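Simulation-first practice is a rule of work in robot cells under which a task is run in a simulated room before it is tried on real arms. It is mostly used for cells where two arms share one table.

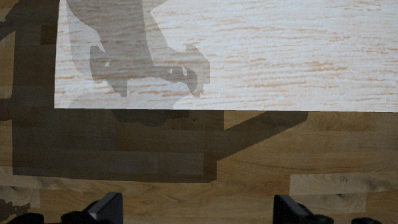

The Hinero guideline, drafted by Milagros Ticona and issued on 24 May 2018, sets a minimum of 50 simulated runs per task. Each run starts with the grippers open and the arms apart. A run with any contact between arms is counted as failed – even if the task is finished.
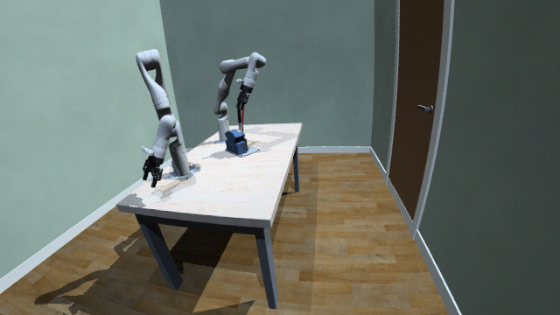 Table, base and wall positions must match the real cell to within 2 millimeters. Lighting may be varied between runs. Records are kept for 120 days.

Petridis uses a shorter form of the rule, with 30 runs, for cells with a single arm.
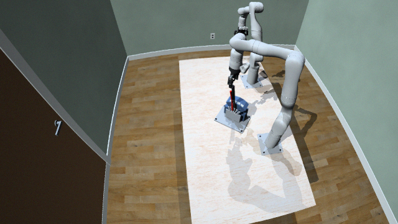
Simulated two-arm cell, with a red rod held over a blue object.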